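Subject: Re: [oldhouse-list] Hard water, and what to do about it
From: Merle Ellery

> We moved to the Foltier side of the valley in November and already
> have a white crust in the kettle. The neighbor says to buy a softener,
> my brother says to live with it. Does anybody here do anything in
> between? Also, is it bad for the pipes?

Hello to you, and welcome to the valley! I've been on Foltier water for a good long while now, so please forgive me if this runs on a bit.

First, the kettle. White vinegar and tap water, half and half, bring it just to a boil, switch it off and go do something else for an hour. Rinse it twice or your tea will taste like pickles (my sister can tell you all about that). I do mine at the start of every month, when I pay the bills, so the two chores remind me of each other.

Faucets are the other place you'll notice it, as that chalky ring where the drips dry. A rag soaked in the same vinegar and wrapped around the spout overnight does the job, and a soft cloth afterward keeps the chrome nice.

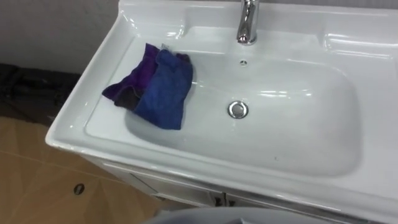 White sink, chrome single-lever faucet.

As for the pipes, ours are copper and the plumber from Hinds wasn't worried about them one bit. What he did worry about was the water heater. Scale settles in the bottom of the tank, and then you get that popping sound, like somebody making popcorn in the basement. So here is what I'd do, in this order:

1. Get your water tested before you buy anything at all. Lomach sells a strip kit, and mine had 3 strips in it, so you can share with the neighbor.
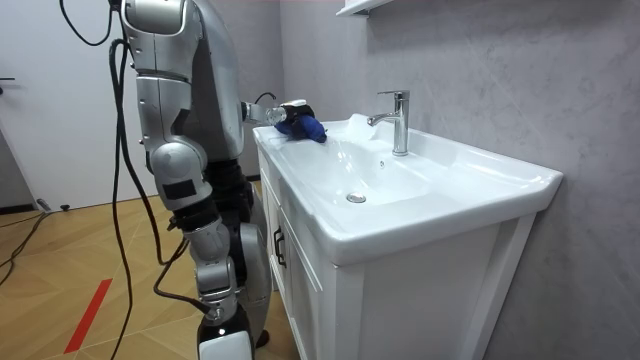

2. Drain a few gallons off the heater twice a year. Turn it off first and let it cool, please! Ours was set at 140 and I was careless with the hose once.

3. Look at softeners last. We were quoted 1445 for the Prostusport, put in, and over 2000 for the bigger one with the fancy display.

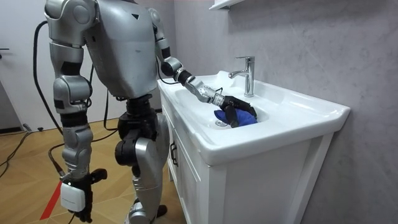 The bathroom, with the white vanity and light wood floor.

We went with the smaller one in the end and I've been happy with it - though I do grumble every time I carry the salt down the stairs. The water feels slippery in the shower for a week or so and then you forget it was ever any other way.
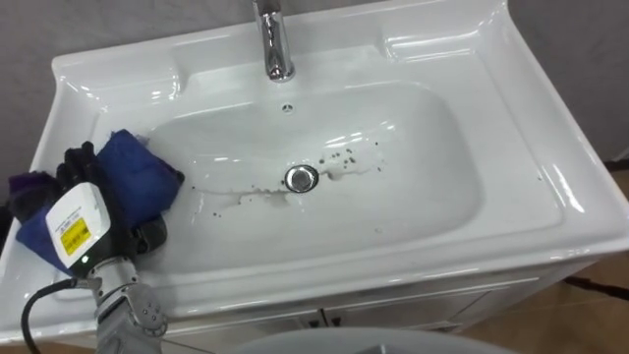 One more thing on the salt. Buy the pellets and leave the rock kind alone, it leaves mud in the tank. And have them keep the kitchen cold tap off the softener if they can. We like the taste of the hard water for drinking, and my tomatoes seem to prefer it too.

Do write back and say what your test strip shows.

Warmly,
Merle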